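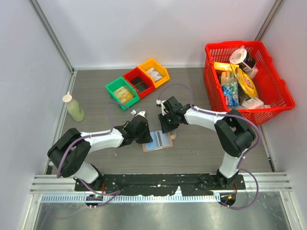

Ebony Ruawai worked the returns table at Stasitz from four in the afternoon. The procedure ran to 12 steps. Step one was to lay the item flat. Step two was to decide which bin it belonged in, green or red, and steps three through 12 dealt with what to do if step two had been done badly.

The light blue one came up after the break. It had a dark gray stripe across the middle and brownish edges, and it matched no entry in the Hartley list. She searched by color, then by size. The list held 2000 entries and took 2 minutes to load.

She called Plorance, the supplier. The man there asked her to read him the code. She said there was no code. He asked her to check the other side.

"I have checked the other side," she said.

"Then it isn't ours."

She opened the log and typed: unidentified, flat, blue. The log required a bin. She considered green, then red – her mother had owned something in that same blue, kept in a drawer in Tirka with the spare keys – and left the field blank. The log would not save. She typed "table" and it saved.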